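Subject: Re: Hot water pressure drops when the garden tap is on
Date: 2018-09-09

> We moved into the Cosari flats in June and have the same
> boiler as the one discussed last month. Pressure on the gauge
> is fine, but the kitchen hot tap goes to a trickle whenever
> the outside tap is open. Is it the boiler or the pipes?

It's very likely the pipes. The blocks on the Tillitz side were plumbed with one narrow branch feeding both the kitchen and the outside tap, so whichever is lower down takes most of the flow. The boiler gauge only shows the heating circuit and tells you nothing about the mains.

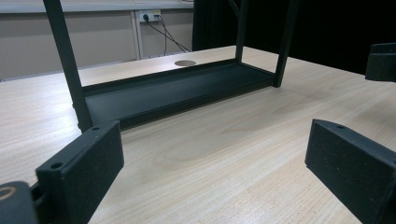 Before you pay for anyone to come out, try filling a bucket at the kitchen cold tap with everything else shut. Mine takes 10 litres in 86 seconds, and the plumber from Coutinho told me that was poor. If yours is similar, look at the stopcock under the stairs. Ours had been left half closed. Turn it gently, the old ones seize.

If the stopcock is fully open and the flow is still weak, there is a small mesh filter on the cold inlet to the boiler. It fills up with grit after street works. I would leave that one to a fitter while the boiler is under guarantee.
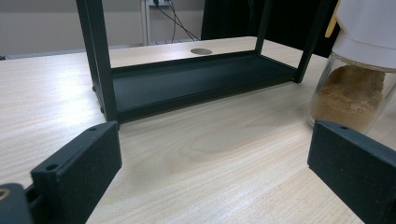
On cost, Grirov quoted me 630 for a separate branch to the outside tap, including making good the plaster. I haven't gone ahead, as we only water the pots in the evening and can live without the kitchen tap for that long.

Does anyone on the upper floors get this too? I've only heard from ground floor flats so far.

--
Flat list, Cosari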